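We use cookies to remember your settings. Accept | Manage

How to clean a desktop computer without buying the kit

Every winter someone sends me a link to a cleaning kit for desktop computers, and every winter the kit has more pieces in it. The last one, from a firm called Stuslow, had 22 parts, among them a spray that "restores airflow." I have my doubts about any spray that restores airflow. Dust blocks air. Take the dust out and the air goes through again, with no spray involved.

You need a screwdriver that fits your case, a soft clean paintbrush, a can of compressed air and a window you can open. A vacuum cleaner is fine for the floor afterward. Keep it away from the boards.

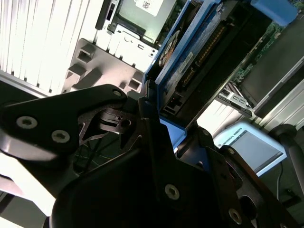
By Solveig Berge
Filed under: Home Repairs
Updated 09/01/2022

First, ask whether the job needs doing at all. Plenty of guides say to clean every month, and I notice many of them also sell compressed air. Mine sits on a shelf in a house with no pets, and I open it once a year. If yours lives on carpet next to a cat, look sooner. Loud fans are a fair hint, but a browser with too many tabs open will make fans loud too, so close those before you blame the dust.

Getting in

Shut the computer down properly. Switch off the power supply at the back, pull the plug, then hold the power button for a few seconds. Unplug everything else as well and take a photo of the back first if you don't trust your memory. I don't trust mine.

Carry the case somewhere you don't mind getting dirty. Most side panels come off with a couple of screws at the rear and a pull backward. If it won't move, check for a third screw before you start prying. Touch bare metal on the case before you touch anything inside, and do it again each time you walk away and come back.

Cleaning

Start at the top and work down. Hold each fan still with a finger while you blow air at it. Use short bursts and keep the can upright – tipped over, it can spit cold liquid onto the parts. Loosen the stubborn fluff with the brush, then blow again. The filters at the front usually hold the worst of it, and they can often be rinsed in the sink. Let them dry completely before they go back.

Leave the power supply closed. Blow through its grille from outside and call that good enough. I'd also leave the processor cooler where it is unless you have fresh thermal paste on hand and a real reason to lift it.

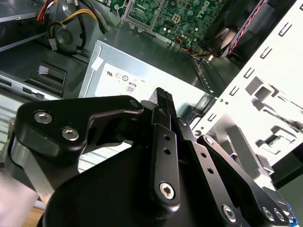
Randi Engström wrote in to say that I'm too soft on canned air. She went through 2 cans on one old tower and got most of it done with the brush in the end, and she thinks the cans are mostly a way to move dust from the computer to the curtains. I half agree. The brush does more than people expect, but it won't reach between the fins of a cooler, and I haven't found a cheap thing that does it better than air.

Closing up

Look for cables you may have nudged, especially near the fans. Put the panel back on, plug in, and listen for a minute. A ticking sound usually means a wire is touching a blade, so switch off, unplug and open it again.

As for temperatures, I've read claims of huge drops after a cleaning. Mine fell by two degrees in February. The fans were quieter, though, and I'll take that.

Contact | © Gritesetti Home Pages | Back to top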